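关于我们

首页 课程 借盒子 关于我们 联系

先说一句，这页拖了很久。以前那版是开张那年写的，地址都不对了，还有家长照着找过去，对不起。新版赶在暑假班中间写，想到哪写到哪，哪里看不明白直接来问。更新日期：8月1日 星期二。

我们是谁

Sasatetti，小教室加一个积木借阅架。在 Dronau，305室，出电梯左转走到底。Bendov 那边每周有半天，借的是图书馆的活动室，东西装箱子带过去，上完课再装箱子带回来。

做的事很窄。积木，形状，颜色，摆，立，排，收。孩子三岁到七岁。没有英语，没有珠心算，没有打卡，不发奖状。经常有人打电话问"你们教什么"，我们说教积木，对方停一下，说哦，那还有呢。没有了。

名字怎么来的也老有人问。Vendula 的小女儿两岁多的时候管所有能叠起来的东西都叫这个，杯子也是，毛巾也是。注册的时候表格催得急，就写上去了。读音随便，怎么读我们都答应。

怎么开始的

Vendula Štěpánek 以前在幼儿园带大班，带了很多年。园里积木角是有的，一个大筐，什么都往里倒，缺的缺，裂的裂，孩子过去翻两下就走了。她那年一月份把筐整个倒出来，洗，晒，分，配不齐的拿走，剩下的一样一样放浅盘里。结果那个角落天天有人。同样的积木，还少了一半。

后来她就一直琢磨这件事。东西怎么摆出来，比东西有多少要紧得多。辞职，租房，第一间在一楼，潮，木头受不了，夏天板子翘边。第二年搬到现在的305，朝东，上午光好，下午有点暗，下午的课开灯。

Torbjørn Hellström 是后来的。做木工，老家 Midtbø，原先给人做楼梯扶手和窗台，手上活细。他来是送女儿上课，坐在外面等，等了三次，第四次带了一把刨子来，把我们的矮桌子边全修了一遍。没人请他修。现在教室里所有木头的东西归他管，板子、架子、矮凳、门口那个放鞋的。他不上课，但是孩子都认识他，会拿坏了的东西去找他。

现在一共五个人，有两位是半天班。名字不一一放了，她们不太愿意上网。来了自然认识。

教室什么样

一间大的，一间小的，中间一道推拉门，基本不关。

大间放矮桌。地上一块厚毯子，毯子上只许放软的和大的，小块不上毯子，掉进毛里谁都找不着，还硌膝盖。靠窗是展示台，孩子做完不想拆的可以搬过去放，放到下次来。有人放了三个星期，也行，我们绕着擦灰。

小间是借阅架和水池。积木回来先过水池，再上架。架子最下面一层孩子够得到，放的是可以自己挑的，上面几层大人拿。

墙上没贴什么东西。原来贴过，形状挂图、颜色挂图，花花绿绿一面墙，后来全撕了，胶印还在，一直说要刷墙一直没刷。撕掉的原因是孩子老抬头看图，问这个叫什么那个叫什么，手上就停了。名字以后再说，先拿着。

一节课怎么上

进门，换鞋，洗手。洗手这步很多孩子要洗很久，水好玩，让他洗。

然后自己去拿板。对，先拿板，再拿积木。板放稳，两只手把边摸一圈，再去取东西。这个规矩从第一天就有，新来的家长觉得啰嗦，看两回就懂了，孩子手里抱着一堆积木再找地方放，一定会洒。

取多少，每次不一样。小的少取，四五块就够玩一节课，真的。大的自己定，定多了收的时候自己知道。

取来之后老师不说话。大概有一段时间是安静的，有的孩子会看老师，等指令，等不到就自己动手了。有的排队，有的叠高，有的全部推到一个角上，有的只拿一块在手里转来转去看。都算。

中间老师会坐过去，自己也摆一点，不教，就是摆。老师摆得慢，孩子会看。看着看着手就伸过来了，把老师的那块挪一下。这时候课才算真的开始，我们自己人都这么觉得。

然后收。收是课的一部分，不是下课之后的事，这点请家长一定配合，别到点了就进来抱孩子走，也别替他收。收的时候按形状进盒，盒底画了轮廓，圆的对圆的。有的孩子收比玩还起劲，一块放进去再拿出来再放，那就再等一会儿，后面一班晚五分钟开始，没关系的。

一节课大人能做的就是坐着。外面有椅子，有热水，有几本杂志，旧得很。手机请静音。

小孩子的东西，大人的规矩

这几条贴在门背后，这里抄一遍。

积木不扔。掉了捡起来就行，不用道歉。
别人板上的，不碰，想要就问，人家说不行就是不行。
倒了不说"可惜"。大人尤其不要说。
不拍照催他"再摆一个给妈妈看"。
嘴里含过的放蓝盆，不要放回盒里，也不要偷偷擦一下放回去，我们闻得出来的。
想上厕所随时去，板子留着，没人动。

就这些。以前有十几条，记不住，删了。

我们用的东西

板子。每人一块，长方形，木头的，浅色。Torbjørn 用木条拼的，一条一条胶起来，刨平，打磨，擦油。为什么要板子，桌子不能直接放吗？能放。但是有块板，孩子就知道这里头是我的，外头是别人的，吵架少了一大半。而且可以连板带东西一起端走，端到窗台去，端到门口给外婆看，端的时候走路都轻了。端洒过很多次，没关系，捡。

颜色上我们挑浅的木头，积木放上去看得清楚。试过一批深色的，深胡桃那种颜色，好看是好看，大人都夸，但是蓝的绿的放上去就闷住了，孩子找东西要低头凑近。撤了，现在垫花盆。

木条之间颜色不一样是正常的，有深有浅，有时候一条特别深，家长问是不是脏，不是脏。我们也不挑成一色，挑了就浪费料。孩子反而拿那些条纹当路，车子沿着走，小人沿着走，还有个男孩规定深的那条是河，谁都不许放东西在河上面，那个月整个班都绕着放。

积木。木头的有，塑料的也有。有家长一看塑料就皱眉，觉得木头才高级。我们两种都用。塑料的颜色足，洗起来方便，泡一下刷一下就好，感冒季节全靠它。木头的声音好，有分量，垒高稳。各有各的用处，没必要分高低。

形状上，方的、圆柱、六角柱、星形，还有薄的那种一头圆的小块。太复杂的不进。动物形状的、带轮子的、会响的，都有人送来过，谢谢，真的谢谢，但是放进来之后别的就没人玩了，所以收在柜子里，期末可以领走。

盒子。薄木盒，底上画轮廓。盖子是滑进去的，会卡，冬天好些夏天紧，Torbjørn 每年夏天刨一遍。

清单。现在登记在册的积木一共273块，每个学期末点一次，点的那天不上课，大家坐地上点，点错了重来。上学期少了一块黄的，后来在一双雨鞋里找到了，隔了一个假期。

每年要丢几块，沙发缝、口袋、书包夹层。家长洗衣服的时候掏出来请给我们送回来，哪怕过了半年，哪怕洗过脱水过，照样要。

关于站起来的形状

这是我们自己最爱讲的一段，讲起来刹不住，上课不讲，写在这里。

积木平放谁都会。立着放是另一回事。方块怎么放都是立着，孩子最早放心的就是它，所以新来的小小孩先给方块。圆柱竖着很稳，横过来就跑了，一跑全班都笑，然后每个人都要试一遍自己的跑不跑。六角柱在中间，横着也能停，停得不太甘心的样子，推一下翻一个面，再推再翻，有孩子能翻一节课。

星星最难。五个尖，两个尖着地，上头一个尖朝天，立住的时候要松手，松手那一下是全部的难处。手松得太快倒，太慢也倒，得一点一点退开。我们见过四岁的孩子为了这个屏住气，脸都红了。立住以后他不叫，也不看大人，就看着它。

薄的那种一头圆的小块也要耐心，窄边朝前看起来就一条，孩子常常以为少了东西，转个方向又"回来了"。这个能玩很久，蹲下看，站起来看，绕到桌子另一头看。

不讲道理，不说这是什么能力什么发展阶段。有些机构会讲，写得很漂亮，我们写不出来。

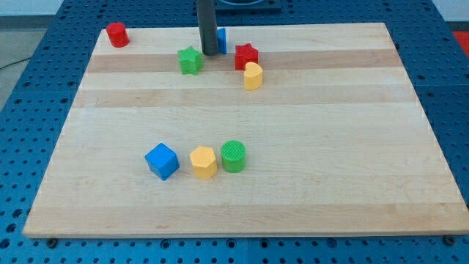

近处和远处，是大班孩子这两年自己闹出来的玩法。起头是一个女孩把板横过来，说靠肚子这边是"家"，那一头是"外面"，从此每次都要先问清楚谁在家谁在外面。规则每周变，老师也跟不上。有一条大家一直认：在家的要挨着，在外面的散开，爱站哪站哪。所以一块板上常常这样，蓝方块、黄六角、绿圆柱在近的这边挤成短短一排，快碰上了，红圆柱跑到最远的左边角上自己待着，绿星星立着一个尖朝上。你要是问孩子红的为什么在那么远，答案每回不一样，等公交，生气了，在放哨，都听过。还有绿圆柱顶上那层细细的格纹，大人多半看不见，孩子用指甲刮，刮得沙沙响，说是井盖，是饼干，是纱窗。我们后来买积木会特意看一眼顶面，太光的反而不想要了。

再说挨着放。快碰上又没碰上，这个比叠高还费手。给小的可以不提，他们要么叠要么推倒。五岁往上自己就会开始调，推过头了退一点，退多了又推。桌子晃一下全白做，所以我们桌脚都垫了毡，毡垫一个学期换一次，换下来的毡垫孩子也要，拿去当地毯。

影子也是。上午的课，光斜过来，每块旁边拖一小条影子，有孩子专门把下一块放在上一块的影子里，叫"乘凉"。下午开灯影子就淡了，他们会来投诉。上午班比下午班难报，一半是这个原因，真的有家长转告我们孩子要求换上午。

借盒子

不来上课也可以借。办卡，押金，一次一盒，借两个礼拜。现在架上长期在借的有69户人家，有些从来没上过课，就是借。

盒里配一块小板，一张清单，一个布袋。清单是让孩子自己对的，画的，不用认字。还的时候缺一块先写在纸条上，我们等一个月，一个月还没有就从押金扣，扣得很少，意思意思。找到了退给你。

请不要洗板。擦一下就可以，湿布拧干，擦完立着晾，别平放着晾，别放暖气上。去年冬天有两块是弯着回来的，Torbjørn 看了没说话，第二天带回家压了一个多月，现在又能用了，边上有一点点看得出来。

塑料的可以洗，温水，不要进洗碗机。有人问消毒柜行不行，也不要，会变形的，圆柱变了形就立不住了，那它还能干嘛。

Bendov 的朋友每周半天可以在活动室还，带回 Dronau 洗，所以那边还了不能马上再借同一盒，等一周。有孩子舍不得，哭过，后来我们给他写了张预约条，他自己保管，下个星期攥着来的，纸都烂了。

旧积木

裂的、缺角的、颜色掉得厉害的，下架。塑料的回收。木头的 Torbjørn 能补就补，补不了的劈了当引火的，他家有炉子。孩子知道这件事，有一回大家给一块方的开了告别会，挺隆重的，排队摸了一下。

也收旧的。家里积木不玩了可以拿来，先打个电话，不是什么都要。不要带磁的，不要带电池的，不要很小的。整盒零散都行，脏不要紧，我们洗。洗积木是每周五下午的固定活动，家长想来帮忙可以来，带一件不怕湿的衣服，有饼干。

学校和幼儿园来参观

可以，提前说。一次不要太多人，教室小，鞋也放不下。上课时间参观请坐在外间，推拉门开着的，看得见。不要进去蹲在孩子旁边问"你搭的是什么呀"，每次来参观都有人这么问，孩子就开始说大人爱听的，城堡啊，火箭啊。他本来可能什么都不是，就是那么摆着。

也帮幼儿园整理积木角。Vendula 去，半天，把筐倒出来，一起洗一起分。不用另外买东西，一般是拿走的比添的多。费用按半天算，路远另加车费。这件事她最喜欢做，排得比较满，要等。

上次去 Midtbø 一家小园，Torbjørn 也跟着去了，顺便看他妈妈。园里有一套很老的积木，边都磨圆了，漆快没了，老师问是不是该换。他拿在手里掂了半天说别换。我们也觉得别换，就擦了擦，给做了个新盒子。那套现在还在用。

常有人问的

孩子坐不住行不行？行。站着玩，趴着玩，绕着桌子走一圈回来放一块，都可以。

两岁能来吗？不到三岁我们不收，太小的块怕放嘴里。可以借大块的那盒回家，柜子最上面，跟老师说。

大人能一起玩吗？每个月有一个晚上是大人的，不带孩子。头一次办以为没人来，结果坐满，收东西收到很晚，收得比孩子还慢。大人最爱按颜色排，排得整整齐齐，看看左右别人的，又有点不好意思地弄乱。报名在前台写名字就好。

要不要自己带积木？不用，带了会混。真要带，带来的放自己板上，走的时候我们一起对一遍。

卖不卖板？原来不卖，问的人多了，现在 Torbjørn 每个月做几块，做完放窗台上，先到先得。不接定制，不刻名字，也不要催他。

生日会接不接？不接。

请假怎么请？发短信，当天早上发也行，不用写理由。

孩子在家不玩积木，来你们这儿倒肯玩，为什么？先把家里的收走一半试试，剩下的放盘子里，放桌上，别放箱子里。过一个礼拜还不行再来找我们。

招人

目前缺一位上午班的，半天。会不会教都可以慢慢学，要能坐得住，能不说话。来面试的时候我们会给你一块板和一盒积木，然后我们去忙别的，过一阵回来看。没有标准答案，别紧张，有位老师面试的时候坐了好久一块没动，后来也录用了，现在带最小的班，带得很好。

怎么找到我们

Dronau，305室，出电梯左转到底，门上没有牌子，有一块黄布条。牌子在做了。
电话上课时不接，下课会回。写信也行，信箱在楼下，名字写的是 Štěpánek。
周末不开。暑假班照常，暑假后头会停一个礼拜刷墙，这次是真的要刷。

还没写完的：价目、Bendov 的时间表、秋天的班次。再下周补上来。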